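1/ OK, laundry robots. I've been reading up for weeks and I have feelings (mostly about jeans).

2/ Quick background: a machine that folds a flat towel is old news. Inevow had one going at the Turkbridge home show and I stood there way too long, grinning. Towels are rectangles! Rectangles are easy!

3/ Jeans are a whole other animal. Thick seams, two legs, and denim that wants to spring open the second you let go. Now roll them up with something lacy tucked inside and try telling software where one thing stops and the next one starts.

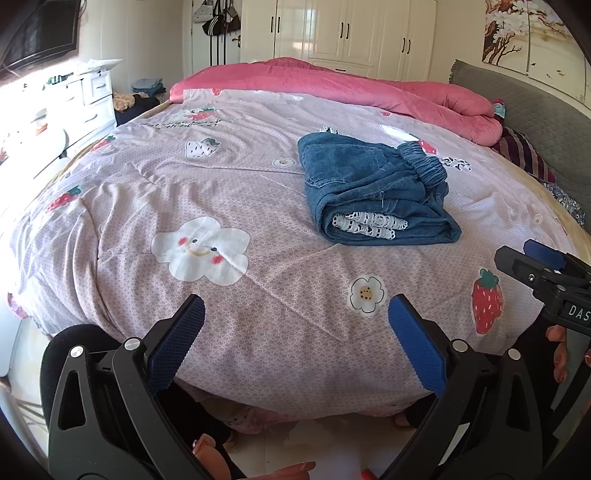
4/ See the elastic waistband at one end and the trim peeking out of the fold? I'd know what to do with that bundle half asleep. The printed duvet under it doesn't help a camera either, what with strawberries and a smiling cloud.

5/ Zurketti says its folder gets 93 out of 100 shirts right. Great, but those are shirts, fed in one by one, and it costs about $2000. I asked them about jeans and got "on the roadmap."

6/ So can machines do the laundry yet? Washing, sure. Folding, kinda. Putting it away in the wardrobe, no way. Jarman has a demo coming in March and I'll post what I see.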